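Olness Players bring The Weighing Room to the Zatgate Studio

Zatgate Studio will host the first full staging of The Weighing Room this March, a new play for six actors set in a customs shed on the last night before it closes. The production is by the Olness Players, a company of amateur and early-career performers, and is directed by Despina Spanos, who also wrote the script.

The play follows the night shift at the shed in Stiltov, a small river port where goods have been weighed and taxed for as long as anyone can remember. A new road has taken the traffic elsewhere. With one night left on the books, the clerks are told to clear every item still in storage, and they find a crate that does not appear in any ledger. Over the next few hours they argue about whether to open it, who it belongs to, and what they owe to a job that will be gone by morning.

The Weighing Room began as a short piece of 20 minutes, read aloud with scripts in hand at a new writing evening. It has since been rewritten twice. The current version runs for 109 minutes without an interval. Latecomers will be seated at the side of the auditorium at the end of the second scene.

Spanos said the longer version kept the original opening and very little else. "The short play was mostly talk about the crate," she said. "When we came back to it we wanted to know more about the people. One of the clerks has worked nights for so long that she has no idea what to do with an evening, and her story has become the largest part in the play."

The cast remain on stage throughout. Much of the sound is made live by the actors, using scales, chains, ledgers and their own voices. There is no recorded music until the final scene, when a radio is switched on. The set has been designed for a thrust stage, with the audience on three sides and the great scale at the centre.

The studio seats 139. All seats are unreserved apart from wheelchair spaces and companion seats, which should be booked through the box office. One matinee will be captioned and followed by a talk with the cast. The play contains strong language and a short blackout, and is recommended for ages 12 and over.

The production has been supported by a grant of £400 from the Petridis Fund for New Plays, which has paid for rehearsal space and the printing of scripts. A playtext will be on sale in the foyer at each performance.

Evening performances begin at 7.30pm and the matinees at 2.30pm. Doors open half an hour before the start. School and college groups can ask for a reduced rate and a set of teaching notes covering the text, the use of live sound and the rehearsal process. Requests should be sent to the box office before tickets are booked.

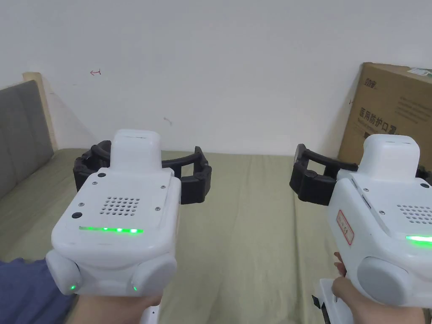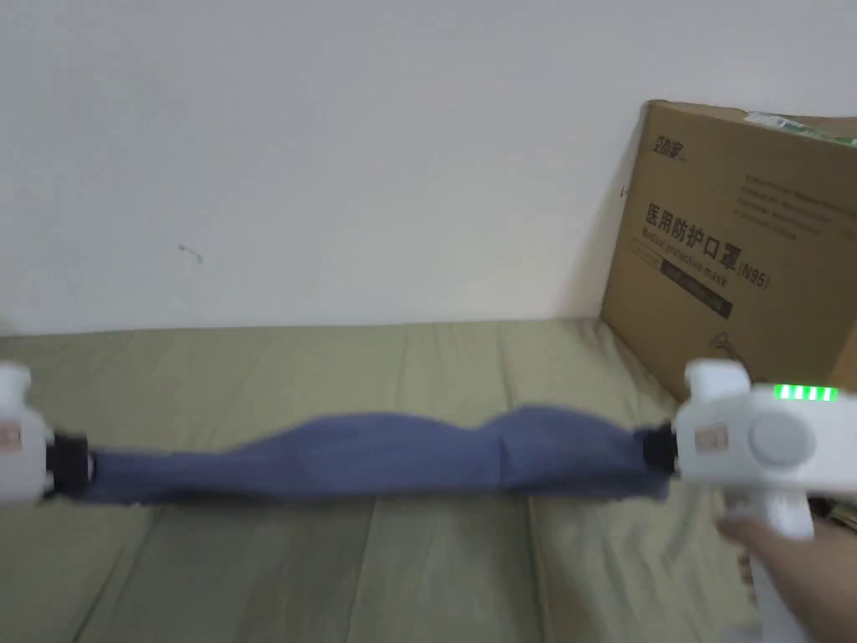 Spanos added that the company hoped to take the play to smaller halls after the Zatgate run, and that the staging could be cut down to the scale, the crate and a few chairs where space was tight. She would like to hear from any venue with a floor strong enough for the scale.

Tickets are on sale now from the Zatgate Studio box office, in person or by telephone. Press tickets and rehearsal interviews can be arranged through the Olness Players.

ENDS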